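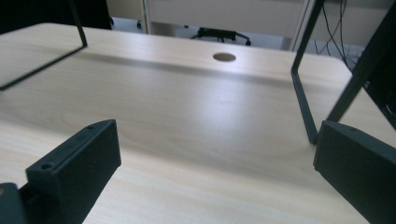
EDUC 200: Career and Technical Education in Schools
Unit 4 Handout: Planning a Family Engineering Workshop
Instructor: Rhona Rennie

Purpose of this unit

Students in this course are expected to plan, cost and evaluate one outreach activity in a technical subject. Unit 4 covers the family workshop, in which a child and an adult complete a small engineering task together. The format is used by many middle schools and community colleges. It makes different demands on the teacher than a regular class period does, and students who have already completed the classroom observation should not assume that the same lesson plan will carry over.

The reading for this unit is the Gemedside case packet, pages 1 to 10. Please bring it to both sessions.

4.1 Key terms

Design task: a problem with a stated goal, a fixed set of materials and more than one acceptable answer.

Constraint: a limit placed on the design, such as cost, weight, height or time.

Pair work: in this unit, one child and one adult sharing a single set of materials.

Facilitator: the person who leads a table or a group of tables. A facilitator asks questions and keeps time but does not build.

4.2 The adult in the pair

Studies of shared learning often describe a pattern in which the adult takes over the tools once the task becomes difficult. The child then holds parts, reads instructions aloud or watches. This usually happens without any intention on the adult's part, and a spoken reminder at the start of the evening does little to prevent it.

The task itself should be written so that both people are needed. In the Gemedside packet, the adult receives the card with the constraints and the child receives the card with the goal. Neither may hand the card over. The pair must talk before they can begin, and the child makes the first cut or the first connection. Roles are exchanged at the halfway point.

Families differ in their experience. Some adults work in technical fields, and others left school without taking a science course past the required level. Instructions should be written in plain language and should not depend on prior knowledge of circuits, forces or software. Where a technical word is needed, define it on the card.

4.3 Choosing a task

The Vasilakis bridge task is the standard example for this course. Pairs build a span from card stock and tape, and the span is loaded with washers until it fails. Students should note the following points when they compare it with other tasks.

The first result comes early, so a pair with a weak design has time to rebuild.
Failure is expected and is part of the procedure.
Materials are cheap and can be replaced during the session.
Results can be recorded as a single number, but the number alone does not explain why one span held and another did not.

The Vurkov gear task, also in the packet, takes longer to set up and gives a richer discussion of ratio. It is better suited to older children. Groups that select it should allow extra time for sorting parts before the doors open.

4.4 Worked case: Gulico Middle School

Gulico sent 200 invitations and received 93 replies. The planning team had prepared one long evening session in a single room. After the replies came in, the evening was divided between two rooms, with the same task offered in each, and a facilitator was assigned to every group of tables.

The written feedback was favorable on the task and less favorable on the schedule. Several families had younger children with them and left before the closing discussion. The team's report recommends moving the discussion to the middle of the session, directly after the first test.

Points for class discussion: whether the report's recommendation follows from the feedback; what information the invitation should have requested; how the cost per family changes when a second room is opened.

4.5 Assignment

Submit a workshop plan of no more than three pages. The plan must contain a design task with both role cards, a materials list with prices, a timed schedule and a short evaluation form for families. Use the Gulico budget sheet as a model for the layout of costs. Plans that reuse the bridge task are accepted if at least one constraint has been changed and the change is explained.

Drafts may be brought to office hours for comment. Final plans are due in May, before the start of the last class meeting. Late plans lose one grade step.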